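Commont (robot learning method)

Commont is a method for teaching a robot arm to carry out household tasks from a written instruction. It was developed by Gergely Tóth and Gintarė Šimkus at the Sipos laboratory and first released on September 24, 2019. The method is best known for its handling of "containment" tasks, in which one object has to be placed in, taken out of, or moved along with another: fruit in a bowl, a bottle in a colander, a cup inside an oven.

Background

Earlier work at Sipos trained a separate controller for each task. A controller that could put a toy strawberry on a plate was no help at all when the strawberry had to go in a bowl, even though the two motions are nearly the same. Tóth found this maddening, and his first notes on Commont (written in July, before there was any code) ask a wonderfully simple question: can the robot learn what "in" means once, and then use it everywhere?

The name is a blend of "common" and "mount." Early drafts called the project Elel, a name that now refers only to its labeling tool.

Method

Commont learns from demonstrations. A person guides the arm through a task by remote control while cameras record from two kinds of viewpoint, a fixed overhead view of the whole table and a close view from the wrist. Each recording is paired with a short instruction such as "put the banana in the colander." The training set for the first release held 441 demonstrations, a strikingly small number for the range of tasks it covers.

The items on the table are kitchen toys and ordinary containers, and most of them have no part in the instruction being followed. Šimkus argued for this from the start — a tidy table with one object and one target teaches a robot very little about choosing.
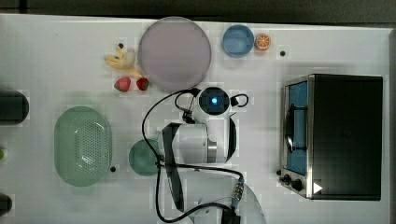 Why does Commont use more than one camera? The overhead view tells the system where everything is on the table, while the wrist view gives it the fine detail it needs in the last few inches before a grasp.

The two streams are processed separately and then merged by a part of the network called the selector. The selector decides, moment by moment, how much weight each view should get. Far from the target, it leans on the overhead camera. As the gripper closes in, the weight moves to the wrist. None of this switching is programmed by hand, and watching it appear during training is one of the real pleasures of working with the method.

A second part, the relation head, predicts which objects are inside, on top of, or beside which others. It is trained on labels made with Elel and is used only during training. Once the robot is running, the relation head is switched off, and the knowledge it has passed to the rest of the network stays behind.

Grasping inside containers

Reaching into a container is harder than picking something up from a flat surface. The walls limit the angles from which the fingers can approach, and a long object may leave very little free space on either side. Commont deals with this by scoring a set of candidate approaches and dropping any whose path crosses the container's rim. Bottles are a favorite test, as they can be gripped at the neck or the body and the better choice depends on how they lie.
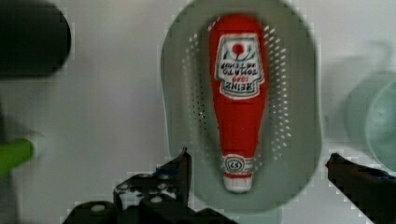

Wrist-camera view of a ketchup bottle in a colander, with the gripper fingers apart.

Printed labels turn out to matter as well. Chih-ming Sin showed that the wrist stream picks up on large lettering and uses it to judge which way a bottle is pointing, even when the print is upside down in the view. Covering the labels made the arm slower to settle on a grasp, though it still settled on one.

Results

The first evaluation used 272 trials, all with arrangements that did not appear in training. Commont did best on moving fruit between open dishes and worst on tasks involving the toaster oven, where the door handle and the narrow opening both cause trouble. Norbert Szénási later repeated the study with 40 new instructions and reported the same pattern. His write-up also contains the most useful list of failure cases, among them cables brushing against light objects and knocking them out of place.

Limits and later work

Commont has no sense of touch, so it can't tell a firm grip from a weak one except by sight. It also assumes that containers are rigid. Bags and cloth are outside its scope.

Eilif Hedlund's follow-up project, Greleck, keeps the selector but replaces the relation head with one that runs all the time, letting the arm notice when an object has slipped out of its container and try again. Greleck uses 4 cameras and needs more computing power than the original.

See also

Learning from demonstration
Robotic grasping
Greleck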